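Search this site
Enter keywords
Go

Print this story | E-mail to a friend

Grostell opens its doors for an afternoon of pegs, blocks and patient robots

2023-08-09

Visitors to the Grostell robotics workshop got a good long look at what its people do all day when the doors were opened to neighbors, families and anybody else who cared to walk in. By closing time 322 people had signed the guest book, well up on the last open afternoon in May, when the rain kept a lot of folks at home and the cake had to be sent back with the staff.

The afternoon began with a few words of welcome from Fanni Nyitrai, who looks after the workshop's public program and who had been up since well before breakfast putting out chairs. She kept it short, as promised, and then sent everyone off in small groups down the long corridor, with hot coffee at one end and lemonade at the other for the younger guests – and there were plenty of those this year, some of them with very firm opinions about robots.

"People come in expecting something that walks and talks," Nyitrai said. "What we show them is an arm trying to put a peg in a hole. For the first minute they are polite about it. Then they start leaning in, and after that you can't get them to move along to the next room."

The first stop was the sorting bench, where a machine the staff call Isah was picking up bottle caps and dropping them into trays. Isah has been at Grostell for seven years and has had nearly every part replaced at one time or another, but it is still the one the children like best, and a good many of them came back for a second turn at the big green start button. Next door, visitors could steer a smaller arm by hand and find out for themselves how hard it is to set one thing neatly on top of another. The best score of the day, 47 rings stacked in the time allowed, went to a retired bus driver from Sestadov, who took home a mug and was very gracious about it.

The room that drew the longest line was the one given over to Plikasari, the workshop's project on fitting parts together. Each demonstration lasted roughly 30 minutes, with time for questions, and the staff were kind enough to squeeze in an extra one at the end of the day for those who had been waiting in the hall.

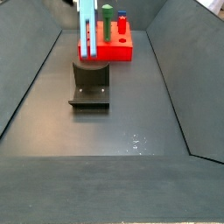 Plikasari deals with the sort of small job most of us do without a thought, like getting a key into a lock or a plug into a socket. A person feels the way in with the fingertips and makes little corrections all the time, and teaching an arm to do the same takes a great deal of practice and even more patience. The practice piece is a red block with holes in the top, and the pegs that go with it are easy to tell apart, one of them tall and green with a rounded cap and another shorter and red with a blue cap. It was the six-sided hole that got the audience talking, as a round peg can be turned any way you please but a six-sided one has to be lined up before it will go down. One young visitor asked whether the robot ever gets fed up, and was told that the engineers usually get there first.

Questions ran on well past the hour, covering everything from electric bills to what a person ought to study in school to get a job like this. Nyitrai's advice on the last point was to take math seriously but also to take things apart at home, with permission, and to try to put them back together again.

Grostell hopes to hold another open afternoon next May, and would like to hear from schools in and near Sestadov that want to bring a class. Groups can ask for a morning visit, when the rooms are quieter and there is more time at the hand-steered arm. Admission will be free again, and the staff say there will be more lemonade.

Print this story | E-mail to a friend

Contact us | Copyright Grostell. All rights reserved. | Back to top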